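Flimmern und Kammeffekt bei Aufnahmen von "Grellasthorpe"

bandzaehler
28. Feb. 2020

Ich nehme die Musicalserie "Grellasthorpe" beim Sender Zernoleck auf (DVB-C, 1080i) und spiele die Dateien mit dem Sarmiento-Player ab. Bis Folge 36 war alles in Ordnung. In Folge 37 treten bei den Tanznummern horizontale Streifen an bewegten Kanten auf, außerdem flimmern Tapeten und gemusterte Kleider. Dialogszenen mit fester Kamera sehen normal aus. Die Live-Ausstrahlung über den Fernseher war sauber. Liegt das an der Aufnahme oder am Player? Neu codieren möchte ich nur, wenn es sein muss.

pegelton

Empfang ist schlecht. Kabel tauschen, Dose prüfen, neu aufnehmen. War bei mir auch so.

halbbild_unten

Empfangsfehler sehen anders aus: Klötzchen, Tonaussetzer, kurze Standbilder. Streifen an bewegten Kanten sind ein Deinterlacing-Problem. Der Fernseher rechnet die Halbbilder selbst um, der Player nur bei aktivem Filter. Im Sarmiento steht die Einstellung auf "Automatisch", und dieser Modus wertet die Kennzeichnung im Datenstrom aus. Fehlt sie oder ist sie falsch gesetzt, bleibt der Filter aus. Ob das bei Folge 37 so ist, zeigt die Medieninformation unter "Scantyp". Steht dort "progressiv", obwohl Kämme sichtbar sind, muss der Filter von Hand eingeschaltet werden.

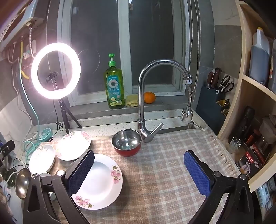
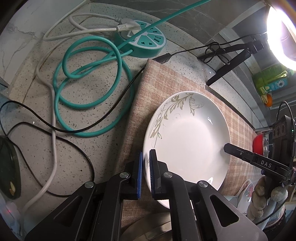
Das Flimmern in Tapeten und Kleidern hat eine andere Ursache als die Kämme und verschwindet mit dem Filter nicht unbedingt. Es entsteht an feinen Linien, die nur in einem der beiden Halbbilder liegen, und beim Verkleinern auf die Fenstergröße. Ein Stoff wie das beige-rosa Karotuch unter den Tellern ist dafür ein gutes Prüfmotiv, ein glatter weißer Teller dagegen kaum. Also eine ähnlich gemusterte Stelle suchen und in Originalgröße abspielen - flimmert es dann nicht mehr, ist der Skalierer schuld. Neu codieren ist in keinem der Fälle nötig.

Reihenfolge: Deinterlacing auf "Ein", Methode "bewegungsadaptiv", Ausgabe mit voller Halbbildrate. Danach den Player neu starten, sonst übernimmt er die Methode nicht.

bandzaehler

Scantyp war "progressiv". Mit Filter auf "Ein" sind die Streifen weg, ein leichtes Flimmern bleibt in der Fensteransicht, im Vollbild nicht.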